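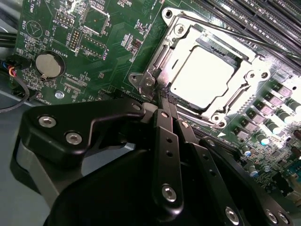
marlpit wrote:
Pilling on a new coat is loose fibre working its way out. Shave it twice in the first winter and it stops.

That holds for a worsted or a decent long-staple woollen. I don't think it holds for the Wusell car coat. Mine is in its third winter and the pilling on the right side, where my bag sits, is as heavy as it was in the first month. If it were only loose fibre it would have run out by now.

Cloth is 500 gsm according to the product page, 70% wool, 25% polyamide, 5% other fibres. Style 1,882 in camel. I'd like to know whether anyone has got one of these to settle down, and with what.

selvedge_ed
21:14
The polyamide is your answer. Wool pills form and then break off when the anchor fibres wear through. Nylon anchors are much stronger, so the pill stays on the surface and collects more fluff. You get the same rate of formation as an all-wool cloth but a far lower rate of shedding.

It doesn't run out in any useful timescale.

marlpit
21:32
I'd accept that for a knit. For a milled woven coating I think it's overstated. The finish matters more than a quarter of nylon. If the cloth has been properly fulled the fibres can't migrate.

selvedge_ed
21:40
Is it properly fulled? Hold the hem up to a window. If you can make out the weave from the back, no.

hem_and_haw
22:05
Same coat, navy. I can see the twill line on the back quite clearly. Face is brushed up to look denser than it is.

Original poster
22:19
Checked mine. Twill line visible on the back, and also on the face along the bag area where the nap has gone. So it's a raised finish on a moderately open cloth.

At the moment I use a Petridis shaver, the mains one with the height ring, on the middle setting. It takes the pills off cleanly and they are back within a fortnight of commuting.

selvedge_ed
22:31
You are thinning it each time. The middle setting on the Petridis cuts nap as well as pills, and the cut ends are then short, loose at one end and ready to tangle. Put the ring on its highest setting and accept that it will miss the small ones.

pressing_matters
07:50
I do alterations and a fair amount of coat cleaning, so a few points from that side.

Shavers are fine on a flat, hard-finished cloth. On a raised finish I use a gauze-type comb, stroking in the direction of the nap only, with the panel laid over a sleeve board. Never on the lap. Any fold under the cloth will push it up into the blade or the comb and you will get a bald line.

After combing, steam from above without touching, then brush with the nap using a natural bristle brush and leave it on a broad hanger overnight. The steam lets the remaining fibres relax back into the surface. It does nothing for pills already formed, so the order is important.

Sandpaper comes up every year in this section. 120 grit on a coat is vandalism.

hem_and_haw
08:12
I was the one who brought up the sandpaper last time. It was on a boiled wool jacket and it was fine.

pressing_matters
08:20
Boiled wool will put up with most things. A brushed twill won't.

Original poster
12:47
Thanks, useful. Two questions.

1. Does dry cleaning make any difference to the pilling? It has been to Trenunska twice and came back looking flatter both times, but the pills returned faster afterwards, or I believe they did. I didn't keep a record.

2. The care label says dry clean only. Would a hand wash at 20 degrees felt the surface slightly and lock the fibres in?
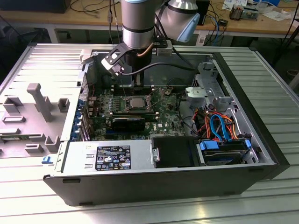
On the second one, I'm aware of what happens to the interlining. I'm asking about the cloth alone, as I have the spare belt to test with and wouldn't mind losing it.

pressing_matters
13:30
1. The tumbling stage in the machine is abrasive. A coat that goes through inside out in a net bag will come back better than one that doesn't. Ask for that at the counter. The flat look is from pressing, and a hard press on a raised cloth breaks up the nap, so ask them to steam finish on a form and skip the press altogether. Trenunska branches vary. The one near me will do it if you write it on the ticket.

2. Test the belt by all means, but take the stiffener out first or you will be measuring the stiffener. Measure length and width before and after. I'd expect little change from a single cold wash.

marlpit
13:52
Agitation is what does the felting. A cold soak with no movement will just get it wet.

Going back to the cause, has anyone seen a test result for this cloth? The seller's page for the Plolton overcoat gives a Martindale pilling grade of 4 at 1,000 rubs. Similar weight, similar blend. If the Wusell cloth is comparable then the blend alone isn't the problem, as I said.

selvedge_ed
14:10
A grade at 1,000 rubs tells you how it will look after a couple of weeks. The early stages of the test often flatter nylon blends. I would want the grade at several intervals up to the end of the test, and a retailer who publishes one figure will publish the best one.

Nor does Martindale reproduce a bag strap. It's wool against wool under light pressure. A canvas or webbing strap with a seam edge is a different sort of abrasion.

marlpit
14:25
Agreed on the strap. Not agreed that the figure is useless. It's a comparison under the same conditions, and the alternative is everybody's impressions.

selvedge_ed
14:29
It would be a comparison if we had the other number.

tweedle
17:03
Has the OP tried changing the bag? I had this with a different coat and a nylon messenger bag. Switched to a smooth leather one, same shoulder, and the pilling on the hip dropped to almost nothing. The cuffs and underarms carried on as before, which I put down to the cloth.

Original poster
18:36
Webbing strap, canvas body, so probably the worst case. I do get some on the cuffs and where the front edges overlap, but a fraction of what's on the hip.

I'll swap sides for a month and see if the left catches up. That should separate the bag from any difference between panels.

hem_and_haw
18:58
Left panel starts with more nap than the right though. It won't be a like for like comparison.

Original poster
19:11
True. I'd still expect to see something.

pressing_matters
19:45
If the nap has gone on the right hip you can raise it a little with a teasel brush after steaming. Very light strokes, against the nap first and then with it. This does pull up new fibre, so it will pill again if the same bag goes back on. Worth doing once, before you sell the coat or retire it from commuting – not as routine care.

tweedle
20:02
Any views on the fabric conditioner sprays? The sort you mist on wool between cleans.

selvedge_ed
20:15
Conditioner lowers the friction between fibres, so they slide out more easily. That's the opposite of what you want on an open cloth. Fine for static.

Original poster
Posted a week later, 21:26
Belt result. Stiffener removed, soaked 20 minutes at 20 degrees with wool detergent, squeezed by hand, dried flat on a towel. No change in width. Lost 4 mm in length. The surface looks fuzzier than before and the twill line on the back is just as clear. No useful felting that I can see.

I rubbed the washed belt and an unwashed offcut from the hem against the canvas bag, same number of strokes on each. Both pilled. The washed one was slightly worse.

I won't be washing the coat. It's had the comb, steam and bristle brush as described, and the shaver is back in its box. The right hip looks better than it did with the shaver, although the nap is plainly thinner there and stays that way.

marlpit
21:41
Fair enough on the wash. What does the hem offcut look like on the inside, where it was never brushed or worn? If that pills at the same rate I'll concede the point about the cloth.

Original poster
21:50
I used the outer face. I'll do the inside when I've got enough left to clamp.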